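Killow Household Handling Trial: Gallery
Blade Handling Review, Stage Two
Page last revised 1/16/21

This gallery accompanies the written report on the blade handling incident recorded in December at the Killow site. It is intended for staff of the partner bodies, for members of the safety panel and for anyone who has been asked to comment on the draft handling rules. The full report, including the fault log and the grip force records, is held by the Nirham office and may be requested in the usual way.

The incident can be stated briefly. During a programmed run of the table-setting task, an arm fitted with the Frandsen two-finger gripper released a table knife before it had reached the set-down point. The knife fell to the floor on the operator's side of the table. No person was struck and no treatment was required. The operator pressed the stop button and the arm halted as designed. The run was the third in which a grip fault had been logged, and under the site rules 3 such faults on one task require all work with blades to cease until a review has been held.

The review examined 236 logged runs, of which 82 involved a knife or another bladed item. It found that the grip check was being made once only, at the moment of closing, and was not repeated while the arm was in motion. A blade that had been gripped slightly off its intended position would pass the check and could then turn or slide as the wrist changed angle. The control software had no means of detecting this and continued along its path.

The review also looked at handling away from the table. The household trial includes work at the sink, where space is limited and where the gripper must present an item upright before it can be set down or passed on.

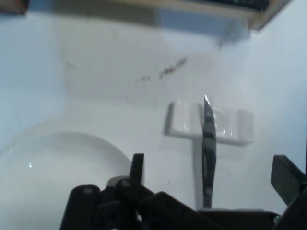 Work at the sink had not given rise to a reported fault before the December incident. The panel nevertheless asked that it be brought within the review, on the grounds that the same gripper and the same single check were in use. When the logs were read again, two brief losses of grip force were found which had recovered before the item was released. Neither had raised an alarm, as the threshold had been set to respond only to a complete loss. Both have now been entered as near misses.

The panel considers that the threshold was set too low for bladed items. It had been carried over from earlier work with sponges, cups and plastic bottles, for which it was suitable, and no record could be found of its having been considered afresh when knives were added to the task list. The change to the task list was approved by Clomance on the basis of a form which asked about the weight and length of each item but did not ask whether it had an edge or a point. The form has been withdrawn and replaced.

Interim measures for the sink position are as follows. Pointed items are to be moved at the reduced speed setting. The operator is to remain behind the floor line until the fingers have opened and the arm has withdrawn. Any item which moves in the grip is to be treated as a dropped item, and the run is to be ended and logged accordingly.

At the table, the task calls for cutlery to be placed on white utensil rests. The lowering stage was of particular interest to the panel, being the stage next after the one in which the December release took place.
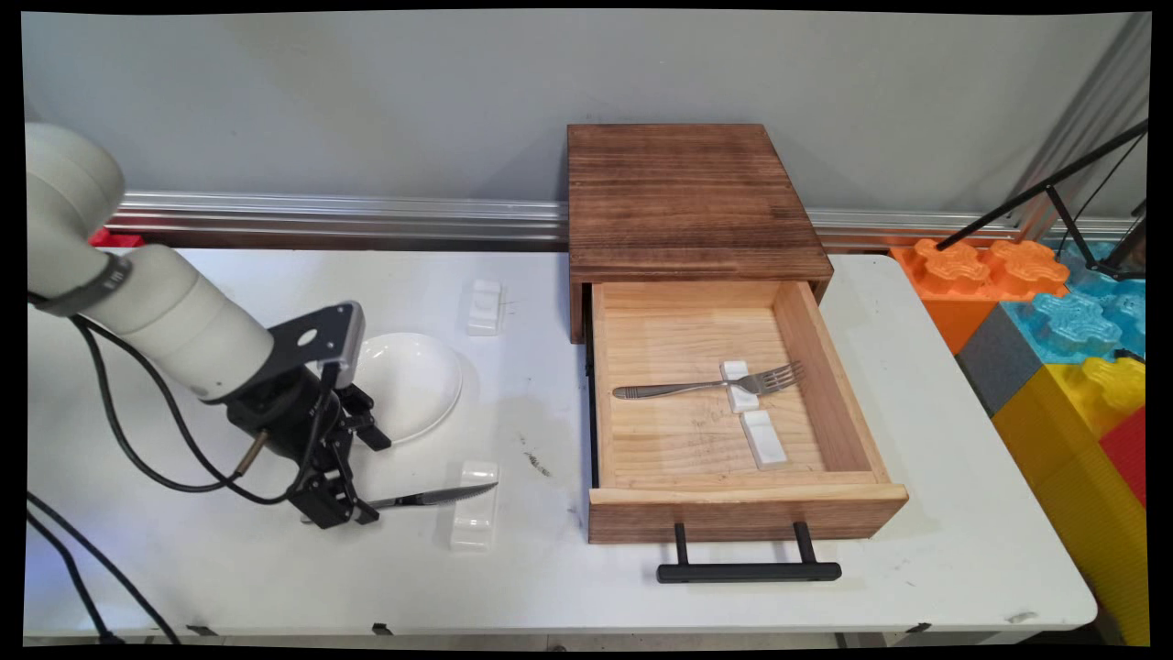

Killow Household Handling Trial | Robot Safety and Incident Review Team

The knife is held by the gripper with its blade just above a rest, and a fork lies across another rest in the open drawer. Under the revised rules the grip check must be repeated at this height before the fingers are permitted to open.

The revised control program takes a reading of grip force throughout the movement and compares it with the value recorded at closing. Where the two differ by more than the permitted amount, the arm stops and holds its position. It does not attempt to return to its starting point, and it does not open its fingers. The operator must then attend, wearing cut-resistant gloves, and release the item by hand using the local control.

A set of 46 runs has been completed with the revised program. The arm stopped and held on two occasions. In both cases the item was found to have turned between the fingers, and it was removed without difficulty. The panel regards this as the intended behaviour, although it has noted that operators found the manual release slow and that the local control is awkward to use with gloves on. Frandsen has been asked to advise on a larger release lever.

Matters still open at the time of this revision:

Replacement of worn finger pads. The current pads are inspected monthly, and the panel has recommended inspection before each day's work.

The position of the floor line at the table, which was marked out for a shorter arm.

Wording of the fault messages shown to operators, several of which use the same text for different faults.

Until these matters are closed, work with bladed items may proceed only with two trained members of staff present. Comments on the draft handling rules should be sent to the Nirham office, quoting the title of this page.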